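Imprimir | Enviar por e-mail

Última atualização: 2021-07-21

Fui ao dia aberto da Inness e voltei com vontade de mudar de profissão

Ando há meses a prometer a mim mesma que saio mais de casa, e quando vi o anúncio do dia aberto da Inness inscrevi-me sem pensar (foram 162 inscritos, disseram-nos à entrada, e eu ia jurar que metade estava na fila do café). O edifício fica no fim da linha 9, do lado de lá da estação, e passei por ele duas vezes antes de dar com a porta. Já lá tinha estado em fevereiro para uma palestra e mesmo assim perdi-me. Sou assim, paciência.

A primeira hora foi de conversa. Explicaram-nos que o grupo trabalha com simulação: em vez de porem um braço robótico a repetir a mesma coisa no laboratório o dia inteiro, põem-no a treinar num mundo feito no computador, com móveis, objetos, luz e sombras, e só depois passam para a máquina a sério. O programa que usam chama-se Esard e tem uma biblioteca de 593 objetos, desde coisas perfeitamente banais até umas peças tortas que parecem ter sido desenhadas por alguém zangado. Adorei as tortas!

Sentei-me na segunda fila, mesmo em frente ao ecrã grande, e foi a melhor decisão do dia. O que mais me prendeu foi a questão das formas. Uma caixa é fácil, tem lados direitos e a garra fecha e pronto. Agora deem-lhe uma coisa achatada, larga em cima e estreita em baixo, e já é preciso escolher por onde se pega.

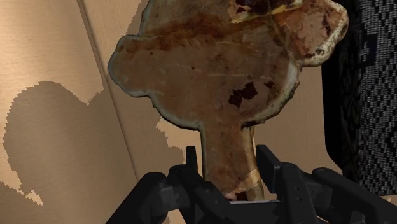
Entretanto o senhor ao meu lado perguntou pelos preços, e a rapariga da apresentação riu-se e disse que isso era com a Bostix, que trata da parte comercial e tinha uma banca no corredor. Passei por lá no intervalo. Davam canetas. Trouxe duas, uma azul e uma verde, e a verde já não escreve.

Depois do intervalo falaram das sombras e das texturas, e confesso que aqui me perdi um bocadinho. Percebi que os objetos simulados podem ter riscos, manchas, cores esquisitas, e que a equipa mistura tudo de propósito para o sistema não ficar viciado em coisas limpinhas e bem iluminadas. Alguém quis saber por que razão algumas sombras tinham as bordas aos degraus, como num jogo antigo. A resposta foi que sombras mais suaves custam tempo de cálculo, e que eles preferem gastar esse tempo a correr mais tentativas. Achei justo. Eu faço o mesmo com a loiça.

A parte de que toda a gente falou à saída foi a da sala de estar virtual. O braço, todo branco com anéis pretos nas juntas, está montado em cima de uma mesinha de madeira escura, ao lado de uma poltrona bege daquelas com os braços enrolados, iguaizinhas à da minha avó. E na garra, um ursinho de peluche castanho! Ouviu-se um "ooooh" coletivo na sala, eu incluída, não tenho vergonha nenhuma. No assento havia também uma caixa de lenços preta, e eu só pensava que se fosse em minha casa ainda lá estavam o comando, uma manta e pelo menos um livro aberto ao contrário.

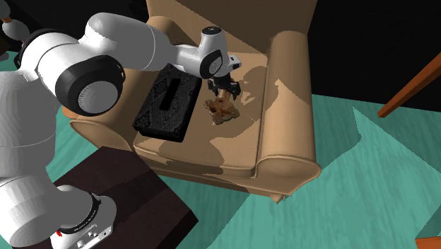 Porque é que se treina um robô com objetos de casa e não só com peças de fábrica?
Numa fábrica as peças costumam chegar na mesma posição, e numa casa cada coisa está pousada de sua maneira, pelo que o sistema precisa de encontrar muita variedade antes de lidar com uma sala verdadeira.

Foi mais ou menos isto que apontei no caderno, com a minha letra horrível, e espero não ter trocado nada. Também apontei "ver Lindqvist", sublinhado, que é o nome do projeto seguinte deles, sobre arrumar gavetas. Quando houver dia aberto disso estou lá de manhãzinha, que as minhas gavetas são um caso sério.

Quanto a coisas práticas, para quem quiser ir na próxima: a entrada é grátis, a sala grande tem 70 lugares e enche depressa (quem chega tarde vê a sessão de pé, encostado à parede), e o ar condicionado estava fortíssimo. Levem casaco. O bolo de laranja do bar vale a pena, o café nem por isso.

Fiquei com uma data de perguntas por fazer, sobretudo sobre tecidos e coisas moles, que me parecem muito mais complicadas do que as rijas. Se alguém desse lado trabalha nisto, escreva-me nos comentários, que eu respondo a toda a gente, às vezes com uma semana de atraso.

Imprimir | Enviar por e-mail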